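# Stillona: a small automatic wash line

Project report, shared workshop in Cernby

## 1. Purpose

Stillona is a model of a conveyor car wash. It pulls a toy car along a track of 60 cm, puts foam on it, brushes it and lets it out on the other side. I built it between January and April at the shared workshop, with tools from the workshop and with parts that were mostly taken from old printers. The goal was to learn how to control a sequence in which every step must wait for the one before it.

I took the layout from a full-size wash with its yard, its hall and its entrance. The model has the same order, but I left out the yard, because cars do not queue in front of my table. 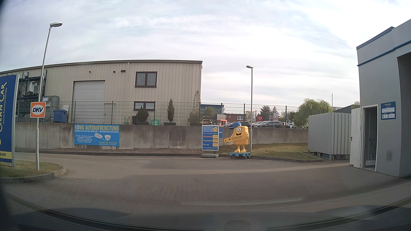

Why not run everything from one timer and save the sensors, was the question at the first review in the workshop. A toy car has always the same length and the motor has always the same speed, so the timer would be enough, and the wiring would be half as long.

I tried this for one evening. It works until the car slips on the belt. Then the brush comes down behind the car and the foam goes on the empty track. After that I decided to keep the sensors.

## 2. Finding the car

There are six light barriers along the track. Each one gives a signal when the car is in front of it, and the controller does not start the next step before it receives this signal. For the frame I used aluminum profile from Mujić, which is easy to drill but must be cut very straight. 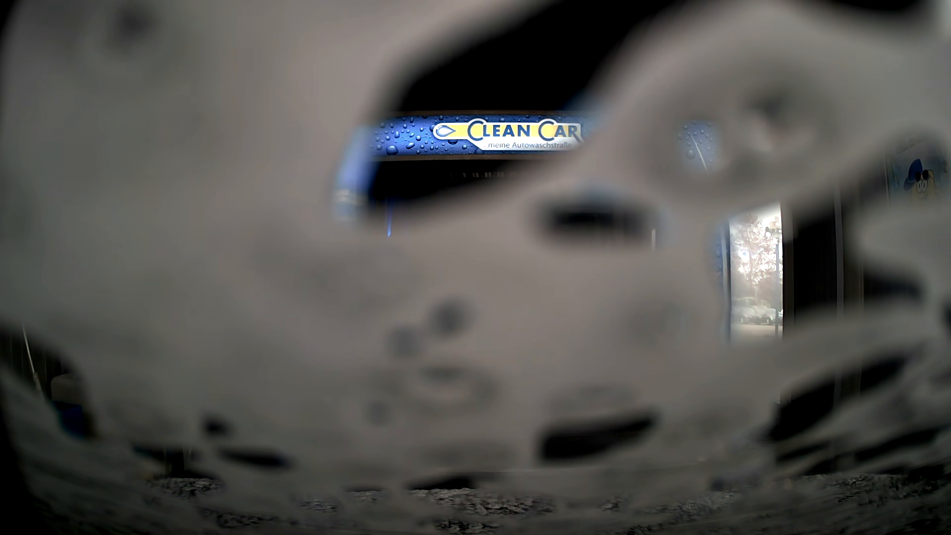

The foam step was the most difficult part of the build. My first barriers looked down on the car from above, and after the first test with soap they reported a car all the time. Foam on glass does not close evenly — in a real wash it can cover nearly the whole view and still leave a gap where a blue banner can be read quite clearly. A sensor behind such a layer gives a different answer depending on where the gap is. I moved the barriers to the side, low above the belt, and gave each one a short tube as a cover.

## 3. Entrance gate

The gate tells the driver which program is running and what to do with the car. In my model it is a printed panel with one LED for each program. There are two programs, "short" and "full".

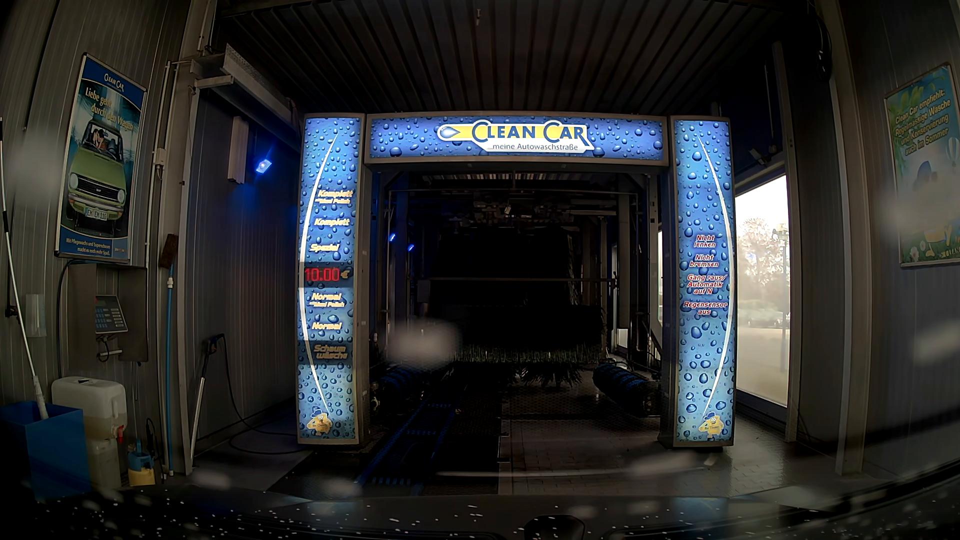 *Fig. 3: Entrance gate, with programs on the left and instructions for the driver on the right.*

My horizontal brush is made of felt strips on a wooden rod. It hangs on two arms and a servo lifts it. The side brushes are not finished.

## 4. Results

The short program takes 14 seconds. The full program is slower, and I have not measured it well yet. The belt still slips when it is wet, but now the line only waits and continues when the car arrives. The next version will get a rubber belt and a tray under the track, which I should have planned from the beginning.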